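Onix Sample Log: Set-Up Guide
Section 4. Preparing and labeling your water samples

Read this section before you collect anything. You will need the kit box, the label sheet, a permanent marker and a copy of the Vellham sampling plan for your site. If your site is at Dusthorpe, use the supplement at the back of the guide for step 3.

4.1 Before you leave

1. Sign in to Onix and open the Sites tab.
2. Select your site and press New Visit. The program gives the visit a number, such as 351. Write it on the front of your field sheet.
3. Print the label sheet. Use the Actual Size setting in the print window. Labels printed with Fit to Page come out too small for the scanner to read.
4. Stick the labels on the vials while they are dry. Run each label lengthwise and leave the cap clear.

Note: Do not reuse a visit number. If a trip is called off, open the visit and press Cancel Visit.

4.2 Collecting

1. Rinse the collection jug 2 times with water from the sampling point and throw the rinse water out downstream.
2. Fill the jug to the 200 ml line.
3. Pour from the jug into the vial. Stop at the shoulder.
4. Close the cap by hand until it stops turning.
5. Write the time on the label and on the field sheet.

CAUTION: Some vials in the kit already contain a preservative. It can burn skin and eyes. Wear the gloves and do not rinse these vials.

Keep the samples upright in the cool box on the way back. Log them the same day if you can. Samples left overnight must go in the refrigerator, with the field sheet in a plastic sleeve taped to the door. 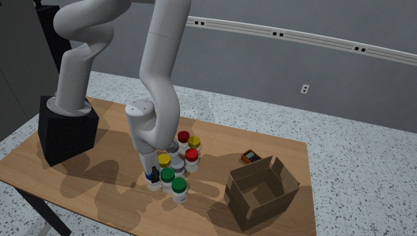 Figure 4-1. Sample vials grouped on the table.

4.3 Logging the samples

1. Open the visit and press Receive.
2. Scan each label. A green bar means the sample has been matched to the visit.
3. If the bar is yellow, type the label number by hand and press Enter.
4. Enter the collection times from the field sheet.
5. Press Close Visit. After this the times can only be changed by a site manager.

Note: The free storage plan holds 2,125 sample records. When it is full, Receive is grayed out. Archive the oldest visits under Tools > Archive. We suggest doing this every January.

4.4 If a label will not scan

Wipe it with a dry cloth and try again. If the ink has run, print a single replacement from Tools > Reprint and place it over the old one. Questions about damaged labels go to Chidubem Uzor at the Woldegiorgis office.

Section last revised 2019-09-22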